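# 餐食备制自动化

餐食备制自动化，指在中央厨房、员工食堂和配餐车间中，由机械臂、自动灶具和调度软件承担部分加热、取放、分装和清理工序的做法。与汽车、电子等行业的产线不同，厨房里的器具多为人手设计，柜门、旋钮和拉手的尺寸各不相同，因此自动化的推进较慢，人员与设备通常在同一空间内轮流或并行工作。

## 工序划分

较早实现自动化的是称量、切配和封装，这些工序物料单一，动作重复。开关微波炉门、拉抽屉、转动灶台旋钮等动作出现较晚，原因在于每次接触的位置和力度都有差别。现行做法多是先在仿真厨房中编排和检验动作，再移到实际工位调试。仿真环境中的橱柜、台面和电器按常见家用或小型商用厨房布置，便于更换款式和摆放位置。 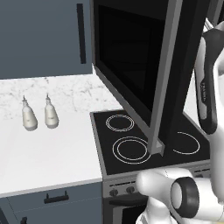
仿真厨房中的白色机械臂与灶台，灶台上方的微波炉门处于打开状态。

仿真不能完全代替现场调试。油污、蒸汽和器具磨损难以逐一建模，门铰链松紧不一也会影响动作的完成。多数单位因此保留一段试运行期，由原岗位员工在旁监看，并记录需要人工介入的情况。

## 应用实例

配餐企业 Pidalden 于1月在 Skolness 厂区启用机械臂工位，该厂区每日供餐2,000份。首批设置4个工位，负责复热和装盒，调度软件采用 Lutex。试运行期间共登记人工介入1,279次，其中以容器放置偏斜和柜门未完全关闭居多。此后厂区统一了餐盒规格，并在台面上加画定位线。设备维护由 Koval 承担，夜班期间提供远程支持。

## 对岗位的影响

**工作内容。** 复热岗位的员工原先整班站在灶台前，改造后主要负责备料、抽检和处理报警。搬举和弯腰次数减少，查看屏幕和填写记录的时间增加。部分员工认为新工作较为零碎，报警集中时比过去更紧张。

**技能与培训。** 员工需要学习急停、复位和简单的路径修正。Skolness 厂区的培训分为课堂和跟班两段，跟班期间不计入产量考核。有烹饪经验的员工在判断食物状态方面仍有优势，抽检岗位优先从这部分人员中选任。

**班次与报酬。** 工位可以连续运行，夜班人数有所压缩，夜班津贴随之减少，这是员工意见较多的一项。该厂区后来增设每月500元的设备看护补贴，适用于取得操作资格的人员。

**安全。** 烫伤风险下降，夹碰风险上升。人员进入机械臂活动范围之前须先停机，地面以色带标明界线。清洁作业安排在停机时段进行，并由两人共同确认。

## 局限

菜单变动频繁的小型厨房采用较少，每次更换器具都需重新调试，费用难以摊薄。调味、摆盘以及对食材新鲜程度的判断，目前仍以人工为主。

## 参见

- 协作机器人
- 中央厨房
- 人机工程学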